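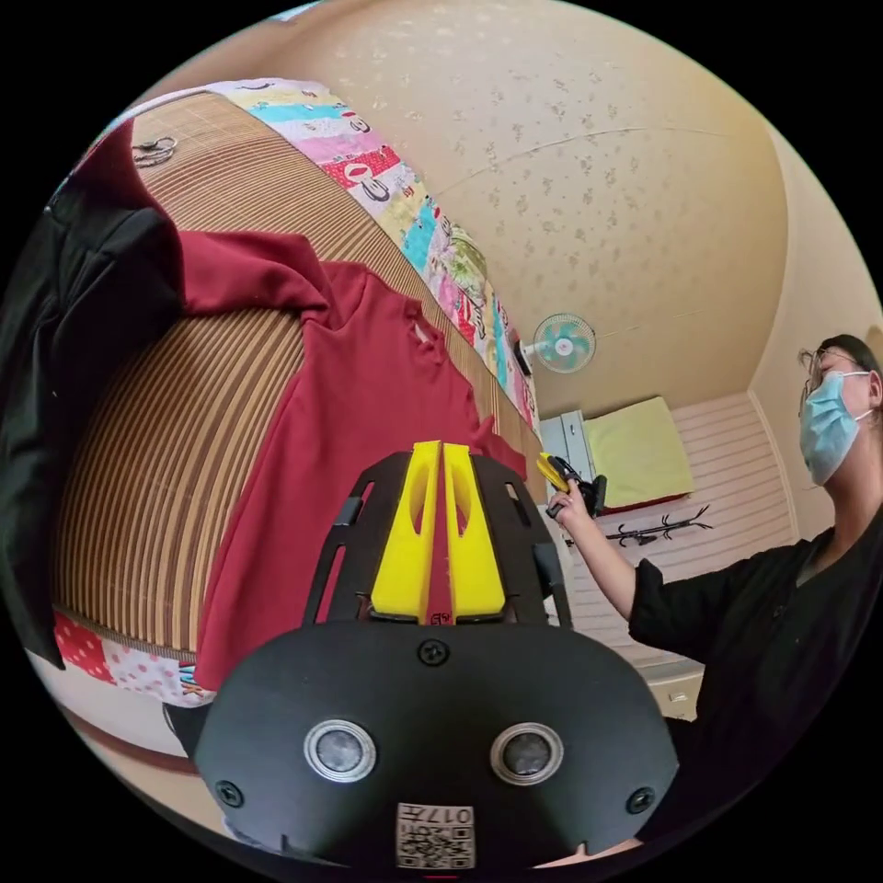 How to fold a small wash on the bed

When I moved to my room in Jirnmont I had no table big enough for folding. I folded on my knees, and my shirts looked like it. Then I began to use the bed, and I have kept the habit in every room after that. The method below is for one person's wash: shirts, a few dark things, socks. It takes me less time than one long song list, but please do not hurry the first time.

What you need

A bed with a firm, flat top. A woven mat is very good for this work, because cloth slides on it easily and you see a straight line to fold against. If you have only a soft blanket, pull it tight or take it away.
A free place for the finished piles.
Dry clothes. If the collar or the waistband feels cool to the hand, hang it again for some hours.

Prepare the bed

Push the quilt and the pillows to the wall side. You do not have to make them beautiful. Take away keys, coins, chargers and pens. I once folded a pen into a white shirt, and the shirt is now for painting.

Stand at the long side of the bed, not at the foot. Put the unfolded clothes at one end and leave the middle of the mat for the work. Coats and jackets can wait over the edge, they will go on a hook later.

Shirts with a collar

1. Button the top button and one in the middle. The others can stay open.
2. Lay the shirt with its face down. Pull gently at the two shoulders, then at the two bottom corners.
3. Smooth it with the flat hand, from the collar to the hem. Small folds which you leave now will be sharp lines next week.
4. Bring one side to the middle of the back. Turn the sleeve down, so it lies along the side.
5. Do the same with the other side.
6. Fold the bottom up in 2 steps, or in 3 if the shirt is long.
7. Turn it over and put the collar right with your fingers.

For T-shirts I leave out the turning of the sleeve. Just lay the short sleeves flat toward the middle.

Where to make the piles

I make one pile for the things that go into the cabinet and one for what I will wear tomorrow. The second is small and stays near me. Put heavy, dark clothes at the bottom and light ones on top. A high pile looks nice for a moment and then it falls when you sit down to do the socks, so it is better to start a new one beside it.
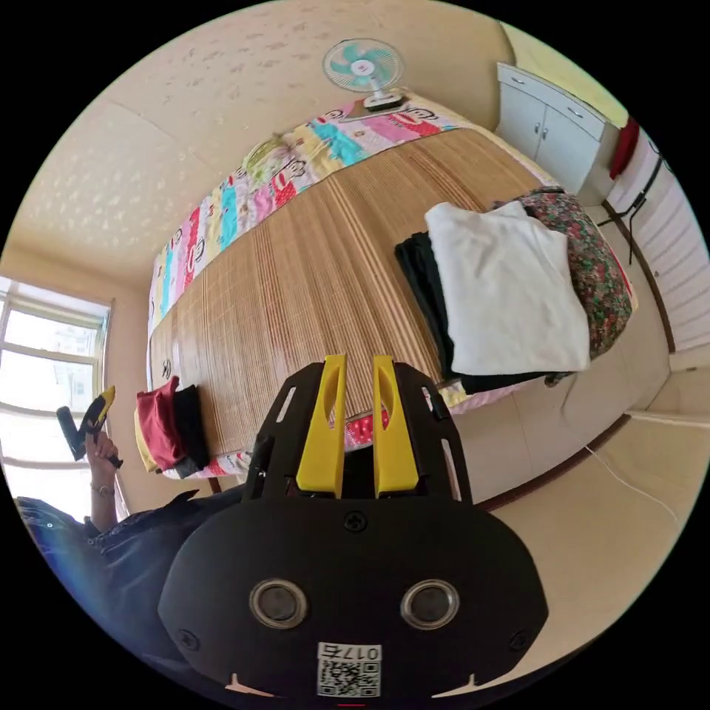
Can I put different colors in the same pile?

Dry clothes can lie together without any problem, and I do it all the time. Only be careful with new dark jeans or a new red thing that you have not washed before. Keep those away from white cloth until after the first wash or two.

Trousers

Hold them by the waist and shake once. Put one leg over the other, so the inside seams lie together, and push the pointed part at the back of the seat inward to get a straight line. Then fold from the hem to the knee, and again to the waist. My shelf is almost 50 centimeters deep, and trousers folded this way leave space behind them for a scarf. On a shallow shelf you can fold one more time.

For trousers with a pressed line I do not use this method. They belong on a hanger.

Socks

Leave the socks for the end. First lay all of them flat on the mat, toes in the same direction, and look for the partners. Feel inside each one with two fingers, there is often a little ball of fluff in the toe.

For thin socks:

1. Put one exactly on the other.
2. Fold the toe to the cuff.
3. Fold once more and stand the packet in the drawer.

Thick winter socks are another matter. They do not like to be folded many times,
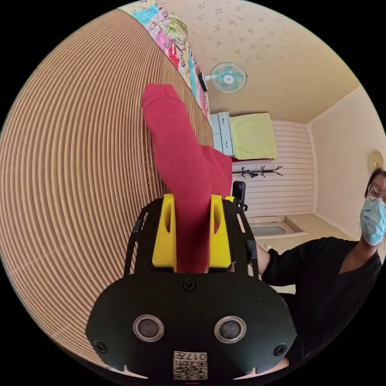

and they open again as soon as you let them go. Fold them only once at the heel and lay them flat at the bottom of the drawer. I do not turn the cuff of one over the other. My grandmother did it so, and the cuffs of all her socks were wide like a bell.

A sock without a partner goes in a small bag on the side of the drawer. In February I empty this bag, and whatever is still alone becomes a dust cloth.

Common mistakes

Folding too soon. I spin at 1000 turns and my cotton still needs the whole night on the rack. If you spin slower, give it more time.

Pressing the pile with the hand to make it lower. The folds get hard and you will have to iron.

Leaving the clothes on the bed until the evening — then you are tired, you move everything to a chair, and next morning you begin again from the start.

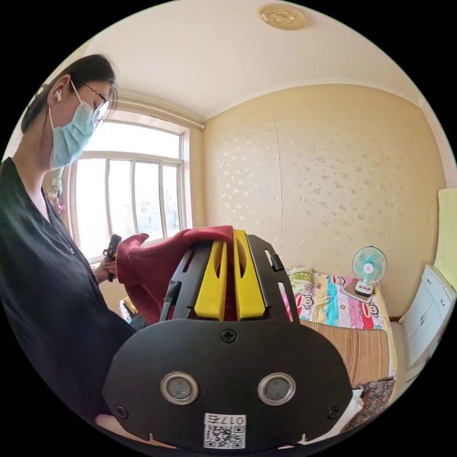
Relitz Home Notes — Clothes and Laundry
By the Seltent Street desk
Last changed: 12/12/21

Folding together with another person

Large or slippery pieces are easier with two people. One holds the top corners and the other the bottom corners, and you agree before who will walk. The person who walks brings the corners to the one who stands. After that the one who stands keeps the fold and the other takes the new bottom edge. It is the same with sheets, blankets and long curtains.

With a soft, thin cloth do not pull strongly. Lift it, let it hang for a moment so that it finds its shape, and lay it down on the mat before you make the first fold.

Putting away

Carry the piles with one hand under and one hand on top. Put them behind the clothes that are already in the cabinet, and wear from the front. Then shake the mat, pull the quilt back over the bed and hang up the jacket.

See also: Drying clothes in a room without a balcony; Washing a patchwork quilt; The Correia fold for fitted sheets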